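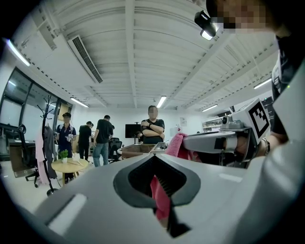 **Kerstin Sundqvist:** Pink cloths for the desks and nothing else, please. We started that at our office in Tangen and I've never gone back, because you can spot one left behind from right across the room (and believe me, they do get left behind).

**ebbe_ekstrom:** Lovely idea, Kerstin, but I'd have to disagree a little! Colour is all very well. At Suvik we had four colours, a chart on the wall, and people still grabbed whatever was closest. I'd sooner have one kind of cloth, a great big stack of it, and a fresh one every morning.

**Kerstin Sundqvist:** Four is too many, Ebbe. Two, at most.
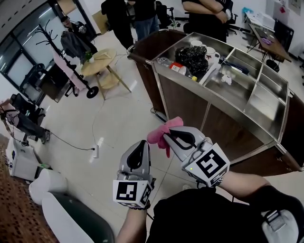

*Last edited by brendan_b, July, 7:05 pm*

**brendan_b:** Thanks, both of you. My own trouble is the cart more than the cloths, I think. Ours has four compartments in the top, and the mugs end up in with the bottle and a black plastic bag, which can't be the best arrangement. Would you give the mugs a compartment to themselves?

**signe_strand:** Oh, I would, always! Mugs on their own, cloths folded next door, and rubbish bags down below if you've got a shelf there.

**ebbe_ekstrom:** Agreed on the mugs. Still not sold on pink.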